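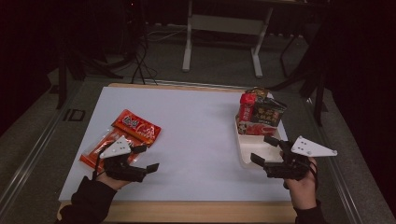
Kadthorpe support replied that the drift on the left side looked like a clock problem to them, and asked for the tracker log before anyone touched the calibration again.

Print this ticket
E-mail this ticket

Ticket 1287
Product: Proltis pose tracking, replay and export tools
Site: Murton, snack sorting task
Status: Open, workaround in place

Problem as reported
Left gripper pose lags the wrist video on export. The right gripper is fine. In replay the left fingertip marker trails the real fingertips when the hand moves quickly, then catches up when the hand stops. Picks from the tray on the right line up. Anything over the red snack package on the left side of the board does not, unless the operator holds still.

Wednesday, morning
Sent the tracker log and one full episode to Kadthorpe. Re-ran export on the same episode with smoothing off. Lag unchanged, so the filter is not the cause.

Checked the gripper offset file. Left and right entries are mirrored correctly. A bad offset would give a constant error anyway, and this one goes to zero at rest.

11:40
Kadthorpe wrote back that left-side timestamps are written on arrival at the host and right-side timestamps on capture. They asked which version of the Dimitriou sync plugin is loaded. Answer: the one from January on the left stream, the current one on the right. The config loads them by separate paths and the left path was never updated.

12:15
Pointed both streams at the current plugin and restarted the recorder. The recorder came up but dropped the left stream after 16 seconds with "clock source not found". Second try, same error. Put the old path back so that recording could go on.

Afternoon
Workaround: a fixed shift of 12 ms on the left stream at export. Tested on 8 episodes. The fingertip marker now sits on the fingertips in six of them. In the other two it is closer but still late during fast reaches. Arrival time is not steady, so a fixed number will not cover every case – treat it as a stopgap.

Please do not retrain the grasp model on anything exported before the shift. Those labels put the close command late on the left, and the policy learns to hover.

15:30
Found that the left config block has no clock source line at all. The old plugin ignores the setting and the new one requires it. Kadthorpe confirmed this and will send a corrected block. They also want the export tool to refuse mixed plugin versions – logged on their side as a separate request.

Still to do
Load the corrected block, record a short episode with fast left reaches, export with the shift set back to zero.
Re-export the older episodes if raw arrival times were kept. Kadthorpe is checking whether capture time can be recovered from them.

Print this ticket
E-mail this ticket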